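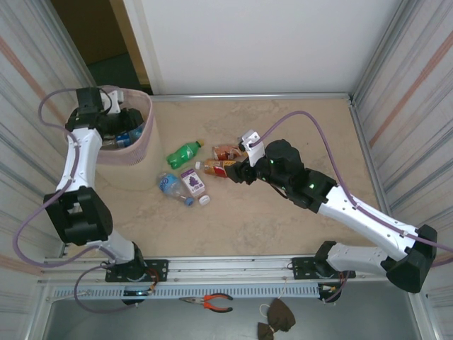
Benjie Malabanan wrote:

> I've read the proposed change twice and I still don't see why we would go to a two-night limit at Koseo. People who drive up from Dreltham need most of a day to get there. Give them two nights and they have one full day on the water. Has anyone looked at what the old limit was costing us? If the problem is no-shows, charge for no-shows.
>
> Also, is the road past Gilani open yet?

Benjie,

The road opened in April. There is a washed-out stretch just after the second cattle guard, passable in an ordinary car if you keep to the left side. I drove it with a loaded trailer and didn't scrape anything.

On the limit, no-shows are part of it but not the main part. Last season we had 296 requests for the cabin and turned down most of the ones for July and August. The long stays were nearly all booked by the same few households, who know to write in the minute the calendar opens. I don't blame them. I did it myself for years.

Ratree Khamphan went through the book and worked out that a two-night limit in those two months would have let in 30 more parties. The rest of the year would stay as it is now, up to a week. I think that got lost in the first message, which only said "two nights" and left people to assume it meant always.

Your point about the drive is fair. One way around it would be three nights for anyone coming from Dreltham or farther. Sorin Vukčević doesn't like that because somebody has to check addresses, and he is the one who would be doing it. Another is to let people add a night if it's still open 10 days before they arrive. I like the second one better. It can be done with the calendar we already have.

I'd leave a no-show fee out of this vote. We tried one at Clalunura -- before you joined, I think -- and spent more time arguing over who had canceled properly than we ever spent on empty beds.

Two other things while I'm writing:

- The stove pipe needs replacing before fall. I have one price so far and would like a second. If you know anyone who does this kind of work, send me the number off list.
- The key box code changes on 2026-06-05. Anyone with a booking after that will get the new one from me by email. Please don't post it here, the archive is public.

If you want to put the add-a-night idea in writing, I'll second it. Keep it to a paragraph so that it can go out with the ballot.

Selma Babić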